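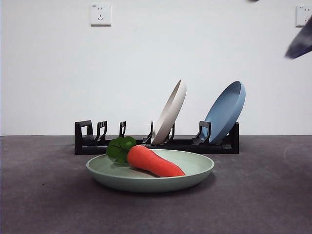 Toy carrot on a green plate, dish rack behind.

2023-08-24

So I finally got myself to the open day at Brindetti, the ad shop that does most of the campaign work for the Nuneo county races. I'd only known them from the yard signs and that one billboard on the ring road (if you drove past it last November, you remember it).

Qiuyue Su took our group around. She runs their print side and talks very fast, which I loved. We started in the archive, a long room of flat drawers holding 2351 posters, and of those 2263 never went up anywhere. Never! She pulled out a few of the rejects for us. One had the sitting mayor as a ship's captain asleep at the wheel, and the client got cold feet the night before it was due at the printer. Another was for the Plikel bridge vote and was just the word "WHY" in yellow, which I thought was pretty great, but apparently both sides thought it was aimed at them.

Somebody asked whether attack posters work any better than the cheerful kind. Qiuyue shrugged and said clients ask for the mean one first and buy the nice one — at least when there's a candidate's mother in the room. She did say a good one has to be readable in the time it takes to walk past a bus stop, and then she made us try it with a stack of drafts in the hallway. I flunked 11 of them. Too many words, or else I need new glasses.

After that came the press floor, hot and loud, and a chance to ink your own slogan for a dollar. Mine said FIX CHAIMONGKOL STREET and came out a bit crooked. I've put it in the front window anyway.

Coffee was free, and the parking was awful, so take the number 40 bus if you go to the next one. They're hoping to do it again before the primaries, and you have to sign up at the front desk to see the archive.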